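Pre-run inspection, wrist-view cell, Drotville lab
Jan 27, 2021
Inspector: Celeste Valente. Second reader: Setsuko Morikawa.

This goes with the contact-from-shading study, where we estimate touch from wrist camera images alone, with no force sensor in the loop. The first result was lovely (nearly 45 percent fewer missed contacts than the 2014 baseline code!) and I'd like the repeat to be just as clean, so please fill in every line.

## Before power-on

- [x] E-stop pressed and released, both stations. *Good click on each.*
- [x] Floor tape intact, walkway clear.
- [x] Arm speed capped at 20 percent. *Darren had it higher for the Ostaneo demo. Changed back and saved.*
- [ ] Spare fuse in the drawer. *Missing. Ordered, should be in by February.*

## Wrist view, close range

- [x] Pale surface of the finger readable from top to bottom. *Yes, and the soft gray shadow across it is exactly the kind of cue the method feeds on.*
- [x] Marks on the finger noted. *One small brownish-gray dimple low down. Wipe, then look again before calling it wear.*
- [x] Glare noted. *Strong on the left, nearly white. Mask that area in the fit.*
- [x] Lint. *A few white specks on the black textured material beside the finger. Brush before the next run.*
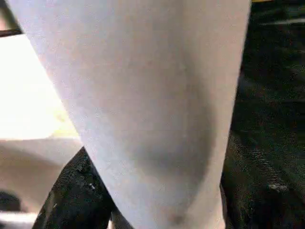 ## Wrist view, shading check

- [x] Light falls off smoothly from one side to the other. *Very happy with this one. Bright on the left, slate blue on the right, and the change is gradual enough for the curve fit.*
- [x] Lower band separable from the rest. *Yes, there is a faint curved line above it. Could be a rim or a seam, so Carolina will label it "edge, type unknown" and we leave it at that.*
- [x] Bright areas away from the left side. *The white panel at upper right is blown out. Add it to the mask too.*

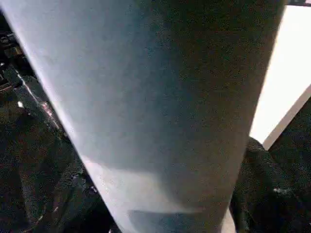
- [x] Grain in the dark regions. *Plenty of it, brown and blue speckle. Setsuko's denoising step runs before the fit and must stay switched on for all 10 trials.*
- [ ] Exposure locked. *Left open on purpose. Vitória wants to try one notch lower first, and I think she's right.*

## Sign-off

- [x] Stop rule read aloud: if the contact estimate and the joint current disagree for two cycles, the arm halts and we log it.
- [x] Log folder has space.
- [ ] Rawashdeh calibration sheet attached. *Still on Darren's desk.*

Cleared for reduced-speed trials only. Full speed waits for the fuse and the exposure setting. Send comments to me or write them on the sheet by the door.

C. Valente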